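Leave the Blocks in the First-Grade Room

September 9, 2020

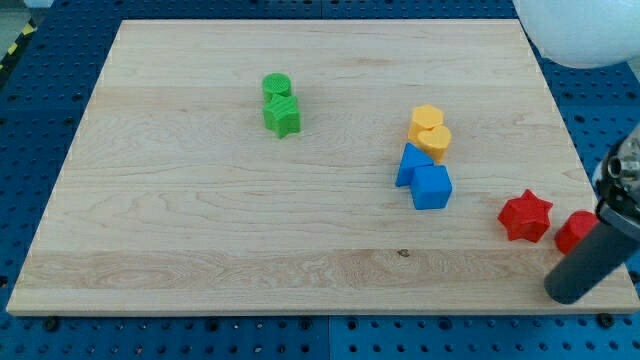

The Grarkville school board will vote this month on whether to buy Kindeo, a reading and math program for tablets, for every first grader in the district. The price is $1,482 per classroom per year. The board plans to pay for it by ending the line in the budget that covers what it calls consumable and tabletop materials. In a first-grade room that means counters, pattern cards, modeling clay, and plain plastic shapes like a green star and a green cylinder set on a maple board. I think the board should vote no, and I say that as a parent whose own child learned a good deal from a screen last spring.

Most of us were grateful for the tablets when the buildings closed. I was. A six-year-old who could not go to school could at least hear a story read aloud and do a page of sums. But the program under discussion is meant to last long after the buildings are full again. The contract runs three years. A choice made under the pressure of this year will still be in place when this year's first graders are in fourth grade.

The argument for Kindeo is that it adjusts to each child and gives the teacher a report. I don't doubt that it does both. What I question is whether a first-grade teacher with 14 children in the room needs a report to know which ones can't yet sort by shape, or count past twenty without skipping. She can see it. She sees it sooner when the child is moving things across a table, because the mistake stays there in the open. On a tablet the wrong answer buzzes and goes away.

There is also the matter of hands. Children of that age are still learning to hold a pencil and cut along a line. Sliding a fingertip over glass gives them little practice at either. My daughter's kindergarten teacher at Hepburn told us that more children were arriving each January from other schools unable to button a coat, and she put it down to how they spent their time. She may be wrong about the cause. I would still want her asked before the vote, and so far the teachers have been given one short survey with no space for comments.

Supporters point out that the district took in 1,877 used tablets when the Fenix offices closed, and that it would be a waste to leave them in boxes. That is fair. Give them to the middle school, where students write longer papers and share machines. Send them home with families who have none. Owning the tablets does not oblige us to buy software for six-year-olds.

If the board wants to try the program, it could do so in one school for one year and keep the materials budget as it is. The cost would be small and the teachers could tell us what they found. The public comment period is open until the night of the meeting, and written comments count the same as spoken ones.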